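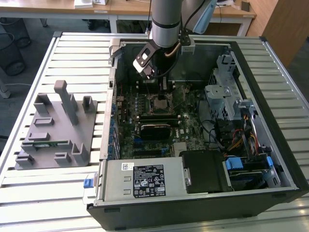 January, after lunch

Esmaeil wants 3,034 words on repairing old things by Friday's equivalent, which at Mestura means whenever he next remembers. I have 60. Eight of them are the title.

Spent the morning on the chapter about my father's radio instead, which he fixed for six years and which played, in that time, one polka. Tadeusz read it and asked if the polka was any good. It was not.

Walked to Flultley for bread. Closed. Ate crackers over the sink and called it research.

8 comments Share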